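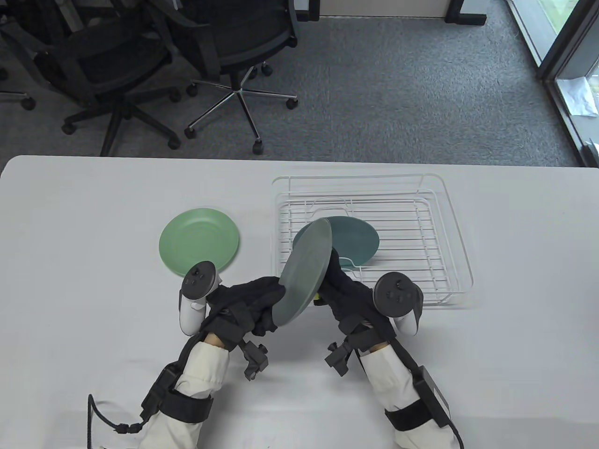
Notebook > Manipulation > Data gathering > Plates and rack

September, started 9.40

Plate task, second block. Target for the block is 70 good episodes with the hand controllers. Yesterday's block was short because the left tracker kept dropping out, so I've carried the remainder over and not tried to merge the two session files. They have different calibration and I don't want to sort that out later in the loader.

Task as written on the card: plates start flat on the table, rack to the right. Pick up one plate with both hands, bring it upright, set it in the rack, let go, hands back to the table edge. Repeat until the table is clear. One episode is the whole lot, start to finish.

Settings the same as last time except the episode time limit, which I raised. At the old limit we were cutting off the release of the last plate, and that is the part the Mussa policy is worst at. It gets the plate to the bars and then hangs on to it. It needs more examples of letting go, done slowly.

Notes while running:

- First 10 episodes thrown away. Head view was tilted too high and the near edge of the table was missing in most of them. Tilted down, locked, checked with the rack at both ends of the table.

- Gloves slip a bit on the rims. Pressing from both sides with flat hands works better than pinching. I've been doing it that way throughout and would ask whoever does the next block to do the same, or else log it as a separate style. Mixed grips in one set gave us the wobbly approach in the Basero runs.

- Left cable catches on the table edge if you reach across for a plate on the far side. Leave a longer loop before you sit down. I lost two episodes to this before I noticed.

- Clock offset between the left and right controllers was 7 ms at the start and 15 ms by the break. Restarted the Rotell logger and it came back down. Worth looking at the offset every time you stop. The logger doesn't warn you, it only writes it in the header.

- Drunora export still puts a blank sample at the front of every episode. Trimmed by script. Script is in the shared folder under tools, read the comment at the top before using it on older sessions.

Start positions: I moved the plates between episodes but I can see from the overlay that I favour the left half of the table. Next block should put more of them near the rack and one or two overlapping. The overlap case is missing altogether at the moment and the policy has no idea what to do with it.

Rack: kept it square to the table for this block. Turning it is a separate question and I'd sooner have one clean set first. If the replay looks all right we can do a short set with it turned by hand a little each time.

Failures: kept the ones where a plate leaned over in the rack and was put right afterwards. Tagged "recover". Dropped plates are tagged "drop" and left out of training, but not deleted. Please don't delete them - I want them for the success classifier.

15.20 - stopped. Block complete, all 70 in after the discards. Wrists sore from the straps, the right one more than the left with the box on it. Shorter runs with a proper break would be better for whoever is wearing the kit.

To do
Copy session to the server and check the file sizes match
Replay every tenth episode at half speed
Ask for softer straps
Retrain from the last checkpoint and also from scratch, compare the release step only
Update the task card with the flat hand grip

Search notebook Enter keyword Go

Contact the lab | © Manipulation group notebook | Back to top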